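November, late afternoon
Posted by the Andwood bench
4 min read

Picking up where the last entry stopped, with the tidying question, which I keep coming back to whenever I should be doing something else. Can the machine put away a tableful of odds and ends the way any of us would before going home? My feeling this month is "some of it, slowly, and please don't stand there tapping your foot." I mean that kindly. I have grown very fond of it.

We're at 1,066 attempts on the put-away task now, counting everything from the Prirnska sessions onward. When I wrote last it was 1,035, so it has been a quiet stretch, mostly my doing, as I spent the better part of two mornings rewriting the grasp notes and then decided I liked the old wording better. (The new wording is in the drawer if anyone at Sugden wants a laugh.) Of all those attempts, 111 ended with somebody stopping the run by hand. I went back through the log for them with a pot of tea, and the largest share were soft things: cloths, sleeves, a mitten, anything that changes shape the moment you touch it. Hard plastic is hardly ever the trouble anymore, which would have astonished me a year ago!

Fernach asked whether we could skip ahead to laundry. I would love to, and I said so, but a shirt is a very large soft thing and we are still arguing with small ones. I'd sooner have a dull, dependable table than one lucky shirt. Wrote back at some length, probably more than they wanted.

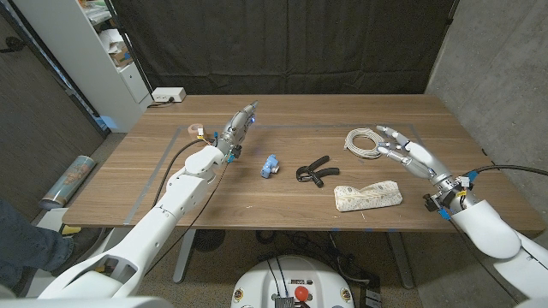 Clearing a table sounds like one chore, and I've come around to thinking it is a whole family of them that happen to share a tabletop. The chunky light-blue toy-like piece is what I'd call the friendly cousin, and I would trust the slender gripper with a piece like it any day. The hand grip strengthener is trickier, with its handles splayed out in a V, so where you take hold matters a good deal. A coiled white cable like the one toward the back can pass for one object or a great many loops, depending on how it comes up, and I'd give that to the fingered hand every time. Then there's the cream fabric bag, rolled up into its neat bundle, and I'd put my money on that as the hardest of the lot.

Next: write up a cloth-only set, 71 attempts to start, same tape boundary, and keep the hand stops in their own column this time so I don't have to dig them out again. Also ask Sugden whether they still have the softer fingertips. Kettle needs descaling.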